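My September reading pile (and a very long novel)
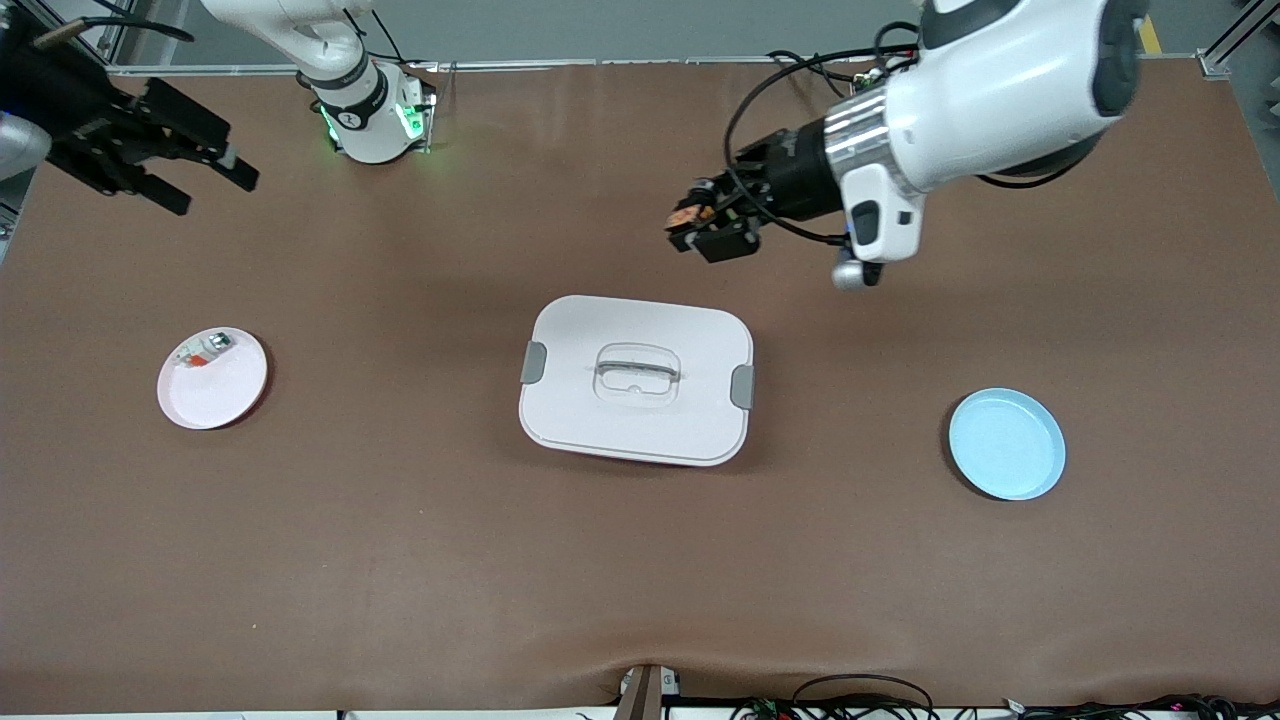 Do you have to finish a book before your book group meets? I'd say get as far as you can and come along anyway, because the talk is half the fun and you can always finish it afterwards.

I say this as someone who turned up last month on page 279 of an 855-page novel! The book was Prilanero, a family saga set in a salt-trading port, and I'd been warned it was slow to get going. It is. There are 40 pages on a disputed harbour wall before anyone so much as falls out with their sister. But then Tamayo comes home from sea, and after that I was reading at the bus stop, in the bath, and once while stirring a risotto (it stuck).

Boyang Xie picked it for us, and he'd read it twice already, so he was very patient with those of us who kept muddling the two grandmothers. He thinks the middle section is the best bit. I haven't got to the end of the middle section yet, so I'll report back.

Next up is something much shorter, thank goodness. It's called Zeleo, a collection of linked stories, and I bought my copy second-hand with somebody's pencil notes all down the margins. I love that sort of thing. Whoever it was really didn't like chapter 6.

We're starting at half past seven this time, upstairs as usual, and if anyone has a spare copy of Inovmont they could lend me, I'll swap you for a decent thriller or a jar of plum jam.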